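Monday, May 27, 2019

Gullora library, session 3 – door and gate recordings from the Cadthorpe yard.

Transferred everything from the recorder this morning. 162 takes, all 24-bit, no dropouts. Takes 1 to 19 are the sliding gate and have the handling noise Thilini Uddin flagged on site. Not worth repairing. Marked as rejects, kept on the archive drive only.

The contact mic on the hinge side is the better channel for nearly all of the slow creaks. It loses the air of the place, so I blended in the far omni at -10 dB and nudged it forward to line up with the contact signal. Done by eye on the first transient, then checked by flipping polarity. Good enough for the creaks. The slams still smear.

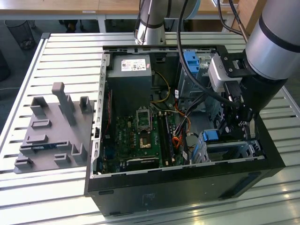 For the slams I dropped the omni and used the short shotgun alone. High-pass at 60 Hz, no compression. There is a ring at 800 Hz on every hit of the small gate. A narrow cut removes it but the hit goes dull, so I left it in and put "ringing" in the metadata. Whoever uses it can decide.

Naming: switched to the Kerslake scheme (source, action, intensity, take). The old Lona files still use the previous one. Batch rename tested on a copy, it breaks on names with two underscores in a row. Fix the pattern before running it on the real folder.

Open:
– reshoot sliding gate, mic on a stand this time
– pitch-down tests on the long creaks, 96k versions only
– ask Thilini for her slate notes, takes 40 onward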